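Ticket 3667 – Polling results page: weighted totals do not match published tables
Opened: 9/7/26
Product: Zalton survey reporting, Clakgate install
Priority: 2
Status: Resolved, awaiting sign-off from Bondar

Reported problem
The results page for the voter attitudes survey shows different support figures from the PDF tables for the same question. The affected item is Q14, support for a licensing rule on private firearm sales. Headline figures match. The breakdowns by age and by housing tenure do not.

Steps to reproduce
Open the survey, select Q14, set weighting to "Final" and split by age. Compare with table 9 in the PDF. The gap appears in the 18–24 and 65+ rows. Clearing the browser cache makes no difference.

First check
Base sizes were compared. The PDF gives an unweighted base of 515 for the renters group and the page gives the same, so no respondents have been dropped. The raw export from Mahlangu also agrees. This points to the weights and not the data load.

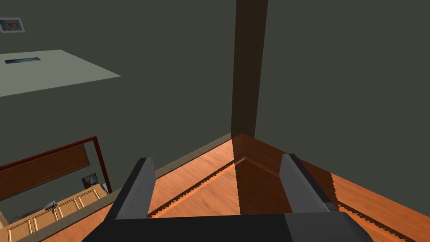
Second check
The weights file was opened on the server. It holds two weight columns, one from the January pilot and one from the main wave. The page was reading the pilot column whenever a split was applied. With no split, it read the correct one, hence the matching headline.

Cause
The column name is set in two places in the config. Only the first was changed when the main wave was loaded.

Fix
Second config entry changed to the main wave column. Cache rebuilt. Q14 now agrees with table 9 on every row. Other questions with splits were rerun and also agree – no further edits needed.

Outstanding
Charts already downloaded from the page will still carry the old figures. Bondar to confirm whether any went out with the press notes. Ticket stays open until then.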